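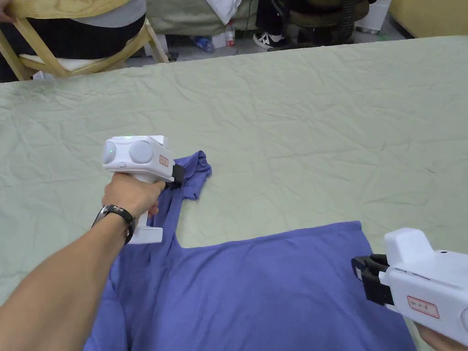
*Blue-violet tee on the green tablecloth*

**Smaranda Crăciun**
Hello all! My cotton T-shirts come out of the wash with the side seams wandering round to the front – some after only a wash or two. I do them at 40 degrees with plenty of room in the drum. Can a twisted shirt be saved, or is it a duster now?

**Deris**
Oh, I feel for you, I've lost some lovely ones this way! Usually the fabric was cut a bit off the grain, so it never quite goes back for good. Still, pull it square while damp, corner to opposite corner, and dry it flat. Mine behave for a wear or two after that.

**Chu**
Wash cold. Worked for me, mostly.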